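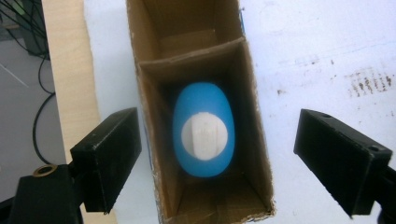
Blue timer in the bigger half of the divider box, fingers open, not touching the box.

Robot Club > Handheld gripper > Task 3: out of the box

Last updated: October 28, 2019

Quick notes for anyone who missed the session. Ask Deirdre Ó Néill if stuck, she wrote the first version for the Kandmont day.

What you need
- handheld gripper, charged
- cardboard box with the divider in
- one object. We call the blue one "the timer", call it what you like, just use the same name in your log
- log sheet (blue folder, shelf by the door)

Setting up
Box on the white table, long side pointing away from you. Object in the bigger compartment, knob side up. Don't tape the box down. Kandmont rules say loose box, so practise with a loose box.

Doing the pick
1. Start recording. Wait for the beep.
2. Fingers fully open before you go anywhere near the box.
3. Come in from above, slow. One finger each side, then down inside. If you're touching cardboard you're too wide, so close a bit and try agian.
4. Close on the body, or on the white ridge if the sides are too tight. Either counts.
5. Straight up. No tilting till you're clear of the divider.
6. Put it down on the table, open, back off, stop recording.

Then put it back and go again. Turn the object a little each time or all the runs come out the same.

How many
Target is 200 per team by half term. Flanagan team are on 204 so they can move to Task 4. Proma still need about 100.

Bad runs
Dropped it? Keep the file, write D next to it. Box moved more than a hand's width, write M. Dont delete anything on the laptop please, we lost a whole afternoon that way in October.

Uploading
Folder is Nasis, code 3097. Team name first, then run number. Charger back on the hook after.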